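섬유제품관리학 강의노트 제4강
직물의 구조와 세탁·건조 중의 치수 변화
읽는 시간 12분

1. 이 강의의 범위

제3강에서는 섬유의 화학적 조성과 흡습성을 다루었다. 이번 강의에서는 실과 천의 구조가 세탁 및 건조 과정에서 어떤 변형을 겪는지 살펴본다. 섬유 자체의 열화(황변, 산화, 자외선에 의한 강도 저하)는 제6강의 주제이므로 여기서는 필요한 부분만 언급한다. 염색 견뢰도는 제5강에서 별도로 다룬다.

용어는 교재의 표기를 따른다. '수축'은 길이 방향 또는 폭 방향 치수의 감소를 뜻하고, '신장'은 그 증가를 뜻한다. 두 현상은 한 장의 천에서 방향을 달리하여 동시에 나타날 수 있다.

2. 천의 기본 구조

2.1 직물

직물은 경사와 위사가 직각으로 교차하여 이루어진다. 기본 조직은 평직, 능직, 수자직이며 이를 삼원조직이라 한다.

평직은 경사와 위사가 한 올씩 번갈아 교차한다. 교차점이 가장 많아 조직이 안정되지만 실이 굴곡하는 횟수도 많다. 실의 굴곡을 크림프라 하며, 크림프가 큰 천은 습윤 시 크림프의 재배치에 의한 수축이 커질 수 있다.

능직은 교차점이 사선으로 이어진다. 같은 번수의 실을 사용할 경우 평직보다 밀도를 높일 수 있고 드레이프성이 좋다. 데님과 개버딘이 이에 속한다.

수자직은 교차점을 분산시켜 표면에 실이 길게 떠 있는 조직이다. 광택이 있으나 떠 있는 실이 걸리기 쉬우므로 세탁망을 사용한다.

2.2 편성물

편성물은 루프의 연결로 이루어진다. 루프는 외력에 따라 모양이 변하므로 편성물은 직물보다 신축성이 크고 형태 안정성은 낮다. 위편성물과 경편성물로 나누며, 일상 의류에 쓰이는 저지, 리브, 펄은 위편성물이다. 경편성물은 올이 잘 풀리지 않고 치수 변화가 비교적 작다.

편성물의 완전 이완 상태는 루프에 남아 있는 내부 응력이 최소가 된 상태를 말한다. 제조 공정에서 늘어난 채 고정된 편성물은 소비자의 첫 세탁에서 이 상태로 돌아가려는 경향을 보인다. 소비자가 '줄었다'고 말하는 현상의 상당 부분이 여기에 해당한다.

2.3 요철 조직

와플 조직(봉소직)은 부출사의 길이를 단계적으로 변화시켜 표면에 사각형의 오목한 부분을 만든다. 표면적이 크고 공기층이 두꺼워 흡수성과 보온성이 좋다. 수건, 욕실용 가운, 행주에 많이 쓰인다. 편성으로도 유사한 외관을 얻을 수 있으며, 육안만으로는 직물과 편성물의 구별이 어려운 경우가 있다. 이때는 시료의 가장자리에서 실을 뽑아 확인한다. 직선에 가까운 실이 한 올씩 빠지면 직물이고, 루프가 연속하여 풀리면 위편성물이다. 경편성물은 풀리지 않을 수 있으므로 확대경으로 루프를 관찰한다.

요철 조직은 세탁 후 두께가 증가하고 면적이 감소하는 것이 보통이다. 이 변화를 결함으로 판정하지 않는다.

3. 치수 변화의 기구

3.1 이완 수축

방적, 제직, 가공 중에 천은 계속 장력을 받는다. 이 장력에 의한 신장이 일시적으로 고정되어 있다가 물과 기계적 작용에 의해 풀리면서 치수가 줄어든다. 모든 섬유에서 일어날 수 있으며, 첫 세탁에서 가장 크고 반복 횟수에 따라 감소한다. 방축 가공은 이 수축을 미리 일으켜 두는 공정이다.

3.2 팽윤 수축

면, 마, 레이온 등 친수성 섬유는 물을 흡수하면 단면 방향으로 팽윤한다. 실이 굵어지면 그 실을 감싸고 지나가는 상대편 실의 경로가 길어져야 하는데, 실의 길이는 거의 변하지 않으므로 실 사이의 간격이 좁아진다. 건조 후 섬유의 굵기는 회복되지만 실 사이의 간격은 그대로 남는 경우가 많다. 레이온은 습윤 강도가 낮고 팽윤이 커서 특히 주의한다.

3.3 축융

양모 등 동물성 섬유에 고유한 현상이다. 표면의 스케일 때문에 섬유는 모근 방향으로만 이동하기 쉽고, 물, 세제, 열, 마찰이 함께 작용하면 섬유가 엉켜 되돌아가지 않는다. 축융은 비가역적이다. 이완 수축은 습윤 상태에서 형태를 잡아 일부 회복시킬 수 있으나 축융은 그렇지 않다.

3.4 열 수축

열가소성 합성섬유는 열고정 온도를 넘는 열을 받으면 분자 배향이 흐트러지면서 수축한다. 가정용 건조기의 통상 조건에서는 폴리에스터의 열 수축이 문제되는 일이 드물다. 폴리프로필렌과 일부 아크릴 제품은 취급 표시의 온도를 반드시 확인한다.

4. 세탁 조건

4.1 기계적 작용

세탁조의 회전은 낙하, 마찰, 굽힘의 세 가지 작용을 천에 가한다. 드럼식은 낙하가, 와류식은 마찰과 꼬임이 우세하다. 편성물과 요철 조직은 꼬임에 의한 사행(루프 열이 기울어지는 현상)이 발생하기 쉽다.

탈수 회전수는 남는 수분량과 주름의 정도를 함께 결정한다. 본 실습에서는 편성물에 600 rpm, 양모 제품에 400 rpm을 적용한다. 면직물의 비교 시료는 별도 지시가 있을 때만 회전수를 변경한다.

4.2 투입량

과다 투입 시에는 낙하 거리가 확보되지 않아 세척성이 떨어지고, 헹굼 불량으로 세제가 잔류한다. 과소 투입 시에는 한 장이 받는 기계적 작용이 커진다. 실습에서는 부하포로 총질량 2,000 g을 맞춘다. 부하포의 조성은 시료의 조성에 가깝게 한다.

4.3 온도와 세제

알칼리성 세제는 면의 오염 제거에 유리하지만 양모와 견을 손상시킨다. 동물성 섬유에는 중성세제를 사용한다. 효소 배합 세제 중 단백질 분해 효소가 들어 있는 것은 동물성 섬유에 사용하지 않는다.

5. 건조와 정리

5.1 건조 방법

자연 건조는 걸어 말리기와 뉘어 말리기로 구분한다. 편성물을 걸어 말리면 수분의 무게가 길이 방향의 하중으로 작용하여 신장이 일어난다. 따라서 두꺼운 편성물은 뉘어 말린다. 텀블 건조는 이완 수축을 빠르게 진행시키므로 치수 측정용 시료에서는 건조 방법을 기록에 명시한다. 같은 시료라도 건조 방법이 다르면 결과를 비교할 수 없다.

5.2 국부 하중

천의 한 점을 잡아 들어 올리면 하중은 잡힌 점 주변에 집중된다. 직물에서는 잡힌 점으로부터 방사상으로 주름이 생기고, 바이어스 방향의 신장이 경사 및 위사 방향보다 크다. 편성물에서는 루프가 하중 방향으로 길어지며 주변의 루프에서 실이 끌려온다. 습윤 상태에서는 이 변형이 건조 후에도 남을 수 있다.
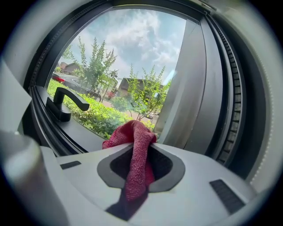
그림 4-1. 집어 올린 천의 윗부분에 생긴 느슨한 봉우리 모양의 뭉침. 표면의 짜임이 굵다.

젖은 천을 옮길 때는 두 손으로 받쳐 든다. 모서리를 잡고 흔드는 동작은 주름 제거에 효과가 있으나 편성물에는 적용하지 않는다.

5.3 접기와 보관

접은 선에서는 바깥쪽 섬유가 인장을, 안쪽 섬유가 압축을 받는다. 장기 보관 시 같은 위치를 반복하여 접으면 접은 선을 따라 마모와 변색이 진행된다. 보관 중인 직물은 접는 위치를 주기적으로 바꾼다. 대형 직물은 심에 감아 보관하며, 이때 표면이 바깥쪽을 향하게 한다.

6. 치수 변화율의 측정

시료는 표준 상태에서 조습한 뒤 장력을 주지 않고 평평한 면에 놓는다. 측정점은 경사 방향과 위사 방향(편성물은 웨일 방향과 코스 방향)에 각각 표시한다. 표시는 물에 지워지지 않는 잉크 또는 봉사로 한다.

치수 변화율(%) = (처리 후 길이 − 처리 전 길이) ÷ 처리 전 길이 × 100

음의 값은 수축, 양의 값은 신장이다. 부호를 생략하지 않는다.

계산 예: 처리 전 길이가 400 mm이고 변화율이 −2%이면 처리 후 길이는 392 mm이다.

요철 조직은 자를 눌러 대면 표면이 펴져 길이가 크게 측정된다. 투명한 판을 가볍게 얹고 그 위에서 읽는다. 판의 질량은 모든 시료에서 같아야 한다.

7. 실습 보고서 작성 시 유의점

시료의 조성, 조직, 방향 표시를 첫 쪽에 기재한다. 세탁 조건은 기기의 코스 이름만 적지 말고 온도, 시간, 회전수를 적는다. 측정값은 평균과 함께 개별 값을 모두 제출한다. 사행이 관찰되면 치수 변화율과 별도로 기울기를 기록한다.

제5강 준비: 교재의 염색 견뢰도 장을 읽고 마찰 견뢰도와 세탁 견뢰도의 시험편 준비 절차를 비교해 올 것.

담당: Ingeborg Schwaiger / 실습 조교: Solange Fehr
최종 수정 2018년 1월 26일 | 강의노트 문의는 실습 조교에게 | 무단 전재 금지 | 맨 위로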